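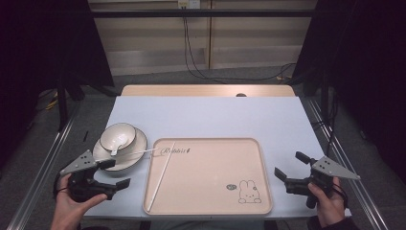
The Plalmont talks stopped again this morning and I think both sides are reading too much into the bridge. The council opened one lane at Clullow for medical trucks on Wednesday and the opposition called it a breakthrough. One lane going one way is like the one chopstick on that Rabbit tray. You need the other one before you can eat. Until trucks can come back out empty and load again, the hospitals in Flondulell get one delivery and then wait. Kjell Myklebust has been chairing the talks for three weeks and as far as I can tell he has an agreed agenda and nothing else. Does anyone see a deal before the vote?

posted by marlin_desk, 7/13/18

ostrander44 wrote:
No deal before the vote. The council has no reason to sign. If they sign now they have to let monitors in, and if monitors come in they have to explain why 200 polling stations became 30. After the vote they can sign whatever they like.

tessaw wrote:
I don't agree that it's nothing. Two weeks ago there was no lane. My sister-in-law works for one of the medical charities and they had insulin sitting in a warehouse at Vik since early June. Some of it got across on Wednesday. It isn't enough but it did get across.

marlin_desk wrote:
I didn't say nothing. I said people are overselling it. The opposition spokesman used the word "historic" for a lane that closes at four in the afternoon.

ostrander44 wrote:
Also the trucks are being searched by the same militia that closed the bridge. Same people, new vests.

hollisB wrote:
Do you have a source for that? The council says it's regular customs staff.

ostrander44 wrote:
A driver interviewed on the Vik radio station. He said he recognized two of them from the roadblock. So it's one man's word, fair enough, but I believe him over the council.

hollisB wrote:
One driver, then. I'd like to see it from someone else before I repeat it. The opposition has been wrong about this kind of thing before. Remember the fuel depot story? That was supposed to be shelling and it was an electrical fire.

peg_in_duluth wrote:
The fuel depot was never settled. The council said electrical fire and wouldn't let anyone in to look.

hollisB wrote:
OK, that's right. "Not settled" is better than what I wrote.

tessaw wrote:
Can we get back to the question? I think there could be a small deal, just on the bridge. Leave the polling stations out of it. Both lanes open, 21 days, searches done by somebody both sides can live with. Myklebust has done that kind of thing already with the water plant.

marlin_desk wrote:
The water plant was easier. Both sides drink the water. The council's supporters mostly live on the north bank and don't need the bridge.

tessaw wrote:
They do need it for the market. Half the vegetables sold in Clullow used to come over from the Flondulell side. Prices on the north bank have gone up too and people there are complaining, just not in public.

rdquill wrote:
Long time reader, I lived in Vik for three years. Tessaw is right about the market. The north bank growers can't cover it in summer, they mostly have orchards. When the bridge was shut for repairs while I was there, onions doubled in price. People who don't care about politics at all were angry at the mayor over onions.

ostrander44 wrote:
Angry at the mayor is different from angry at a council with its own militia.

rdquill wrote:
Sure. I'm only saying the pressure is there.

peg_in_duluth wrote:
What about the march on Sunday? If that goes onto the bridge I think the lane closes the same day.

hollisB wrote:
The organizers say it stops at the south end, by the old toll house. The route was published.

peg_in_duluth wrote:
The route was published for the last one as well and a few hundred people kept walking.

marlin_desk wrote:
This is my worry too. If the council wants an excuse, that's the easiest one to find. I would move the march to the town square and keep it off the river completely.

tessaw wrote:
I wouldn't. If people in Flondulell can't march toward the bridge that's keeping their medicine out, what are they supposed to march toward?

ostrander44 wrote:
With tessaw on this one, which doesn't happen often.

marlin_desk wrote:
I understand the argument. I'd still rather have the insulin. Next session is Monday morning if Myklebust can get both delegations to the hotel. I'll post the statement here when it comes out.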